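Right, book prize thread. The Plelow longlist went up this morning and I've been reading it on my phone instead of making breakfast 1/9

So 139 books went in and nine came out, and two of the nine are translations!! Last year there were none and I moaned all October, so credit where it's due.

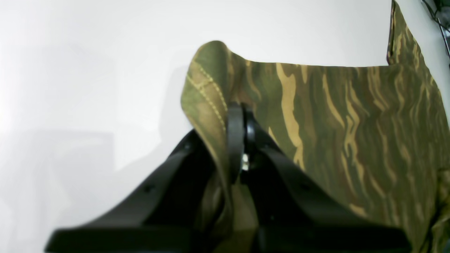

Green camouflage fabric, close up.

The one I'm shouting about is Ziltaton by Ans Maes, translated by Pramila Pal. I read it in the spring and made everyone I know read it too (sorry, Mum).

It's 309 pages about two sisters running a ferry nobody needs any more, and the middle bit, where they stop speaking, had me up till gone two.

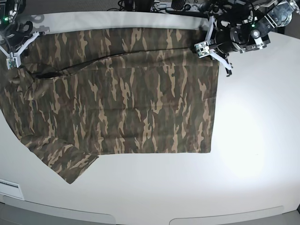
BOOKS & PRIZES

Pal's translation is so good on the rows — short, rude and very funny. There's a running thing about soup that must have been a nightmare to get into English.

It's from Agarwal, who are tiny and only do a handful of books a year. Please buy it from them direct if you can, they've still got the first printing with the yellow cover.

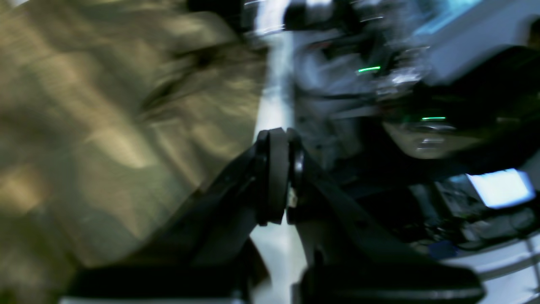 Not so sure about the Etov book being on there. I got to page 38, put it down and never went back. Happy to be told it picks up after that?

Also no short stories at all this time, which is a shame. I'd have bet my own money on at least one collection. 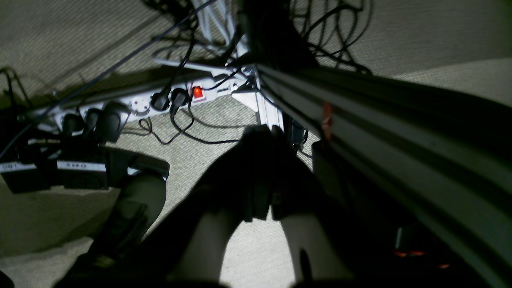
Shortlist is in October, so there's time to get through the rest. I've got three of them on hold at the library and I'm seventh in the queue for one — whoever's got it, read faster please.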